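Why Does Your Ankle Swell Up?
A body explainer for readers from 8 to 12
Written by Seraina Gisler

Maybe it happened to you at soccer practice. You run, you step on the edge of a hole in the grass, and your foot rolls to the side. It hurts a lot. When you take off your sock, the ankle is already fat like a small melon, and tomorrow it will be purple. Why does the body do such a thing? Is it not bad enough that it hurts?

First we must look at what is inside. Your ankle is a joint, so it is a place where bones meet. Three bones meet there: the tibia (your shin bone), the fibula (the thin bone beside it) and the talus, which sits under both of them. Bones alone would slide apart, so they are tied together with strong bands. These bands are called ligaments. When you roll your foot, one ligament is pulled too far. This is a sprain.

A ligament is made of many, many tiny fibres of a material called collagen. In a small sprain the fibres are only stretched. In a middle one, a part of them is torn. In a very bad one the whole band is torn through, and then the doctor must look at it carefully. 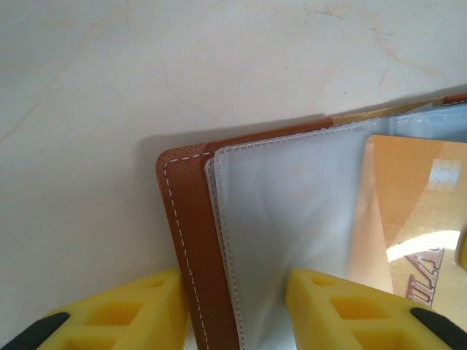

Around the joint there is also a kind of bag, the joint capsule, and over it comes the skin. Your skin has layers too, and the layers lie close on each other. Think of a card holder with plastic pages inside, how the pages can stand a little bit apart, so that you see every edge as its own white line. When liquid comes between the layers of your tissue, they are also pushed apart a little, and from outside we see a swelling. Of course in your leg there are no pages, and everything is much softer.

But where does the liquid come from? It comes from your blood. In your tissue there are very small blood vessels, the capillaries, and some of them break when the ligament is hurt. The blood that runs out makes the bruise. The other capillaries near the place get a message from the hurt cells. The message is made of chemicals, and it says: open up! Then the walls of the capillaries let more water through than on a normal day, and together with the water come white blood cells. They eat the broken bits and clean the place for the repair.

Doctors call all of this inflammation. It has four signs that you can check by yourself: the place is red, it is warm, it is swollen and it hurts. The pain is useful, even if you don't like it. It tells you to keep your weight off the foot.

The colours of the bruise change while your body takes the old blood away. In the beginning it is red or blue, later green, and in the end yellow like weak tea. On darker skin these colours can be harder to see, and the bruise may look deep brown or nearly black.

What helps?

Stop the game and sit down. Put the foot up on a pillow. Take something cold, for example frozen peas in a tea towel, but never put ice directly on the skin. An adult can wrap an elastic bandage around the ankle – not so tight that your toes feel funny.

Tell an adult right away if you cannot make a few steps, if the foot has a strange shape, or if your toes go numb. Then you need to see a doctor, and maybe get an X-ray to find out if a bone is broken.
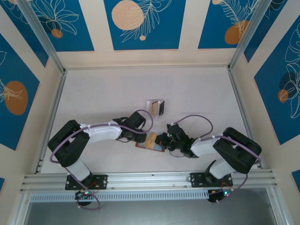
Two robot arms with white and black segments, reaching toward each other.

How long does it take? A light sprain can feel much better after one or two weeks. A bad one needs months. The ligament makes new collagen, but in the beginning the new fibres lie in all directions like spaghetti on a plate. When you start to move again, slowly, they line up in the right direction and become stronger. For this reason a physiotherapist gives you exercises, such as standing on one leg while you brush your teeth.

Words to remember

Ligament: a strong band that ties bone to bone.
Capillary: the smallest kind of blood vessel.
Collagen: the material the fibres are made of.
Inflammation: what the body does when a place is hurt and must be cleaned and repaired.

Thank you to Iason Moschos for reading the part about the capillaries.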